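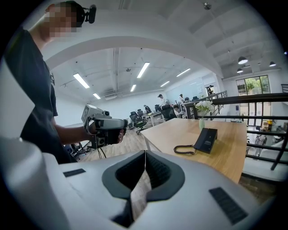
*T-shirt preta de manga curta. No parque de Penar, o preto continua a ser a cor mais pedida.*

**Penar: manga curta autorizada em todo o parque a partir de segunda-feira**

Acabou a camisa obrigatória. As três empresas com mais gente no parque empresarial de Penar (Plirar, Lozano e Zekia) chegaram a acordo sobre o vestuário de trabalho e a manga curta passa a ser aceite o ano inteiro, em escritórios, armazéns e balcões. Entra em vigor já na segunda-feira. Abrange 800 trabalhadores.

Até aqui cada casa tinha a sua regra. Na Plirar, camisa de manga comprida e calça escura, verão e inverno. Na Zekia, polo da empresa, mas só de maio a setembro. Na Lozano a coisa dependia do piso: em cima camisa, em baixo quase tudo passava. Queixas todos os anos, sempre pela mesma altura, quando o ar condicionado do edifício central começa a falhar. No último verão falhou seis vezes.

O inquérito interno, feito em fevereiro, teve 416 respostas. A maioria quer roupa mais leve e menos logótipos. Houve também quem pedisse que a empresa pagasse a lavagem das fardas, ponto que ficou de fora do acordo e volta à mesa depois do verão. A Lozano já avisou que não se compromete com nada nessa materia.

O que muda, em resumo:

- t-shirt lisa, preta, cinzenta ou azul-escura, sem frases nem marcas grandes
- calções só nos armazéns, e pelo joelho
- calçado de segurança como até agora, sem exceções
- camisa apenas em reuniões com clientes de fora, e só na Plirar

A encomenda está feita. São 2000 t-shirts de algodão, a distribuir nas portarias entre as 8h e as 10h, mediante apresentação do cartão. Tamanhos do XS ao 3XL. Quem não levantar na segunda pode fazê-lo até ao fim da semana na portaria norte; a sul fecha mais cedo por causa das obras no estacionamento. Trocas de tamanho só com a peça por lavar.

Nem toda a gente ficou contente. Entre o pessoal dos balcões da Plirar há quem prefira a camisa, por achar que o público trata melhor quem a usa, e circulou uma folha com assinaturas a pedir que continue a ser opção. Continua. O texto final diz "autorizada", não diz "obrigatória", e a empresa confirmou que quem quiser manter a farda antiga pode mantê-la enquanto houver stock. Depois disso, logo se vê.

Falta resolver o inverno. As t-shirts são finas e o armazém grande da Zekia abre para o cais logo às seis da manhã, com o portão todo levantado. Fala-se num casaco polar comum às três empresas, ainda sem preço nem fornecedor. A Zekia quer verde, as outras duas não querem.

Quanto ao ar condicionado, a administração do parque diz que a reparação está adjudicada e que os técnicos começam pelo segundo piso. Datas, nenhumas. Os trabalhadores pedem pelo menos ventoinhas nas salas viradas a poente, onde á tarde não se aguenta com os estores abertos. Pedido entregue, resposta prometida para este mês.

As novas regras estão afixadas nos refeitórios. Dúvidas sobre tamanhos e levantamentos, nos recursos humanos de cada empresa, só da parte da manhã.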